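About us

Pukville is a small computer refurbishing workshop in Osstead. We take in desktop towers and workstations that offices have finished with, go through them part by part, and send them back out to schools, clubs and home users who will get years more out of them.

We started with six machines and one bench. Last year 400 computers left us in good order, and another 300 gave up their memory, drives and power supplies so that others could carry on. We still get a little thrill every time an old one starts up!

Most of our work is done with the side panel off and the case lying flat. Workstations are our favourites, as they were built to be opened. The clips are easy to find, the drives come out without a fight, and there is nearly always room for more memory.
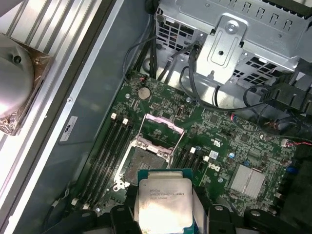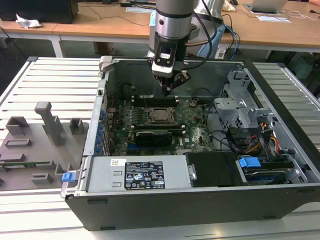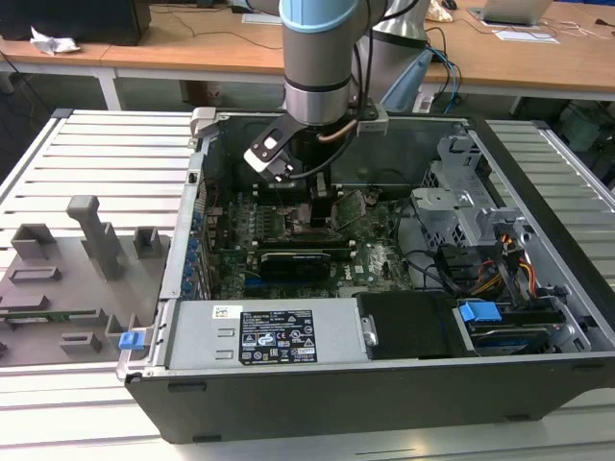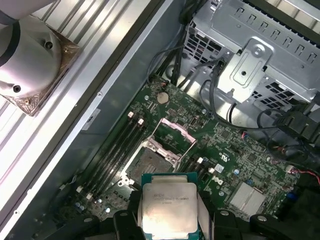

Processors are the part of the job we take the most care over. A socket has hundreds of tiny contacts and none of them will forgive a slip, so a chip is always held by its sides and goes straight down, with the lever up and the metal frame open first. The Xeon E5 chips in the first and last pictures are a good example of why we bother — plenty of people would call a machine like that old, but with a fresh set of memory and a clean drive it will happily edit video or run a classroom's worth of coursework. We check the little round battery on the board while we're in there too, as a flat one is behind a surprising number of "dead" computers.

Every machine is cleaned, tested and wiped before it goes anywhere. If a drive can't be wiped, it's destroyed and you get a note from us saying so. Each computer also goes out with a sheet listing what we changed, what we left alone and what you could upgrade later on.

Our second workshop, in Chauke, opened in January and looks after laptops and screens. We collect from both towns and from Gakness, and we're glad to take a single computer or a whole office clear-out. For 11 machines or more we'll bring the van and do the lifting.

You're welcome to drop in and have a look round. Bring the old tower from under the stairs — we'd love to see what's inside it.

Page last updated 29/01/2019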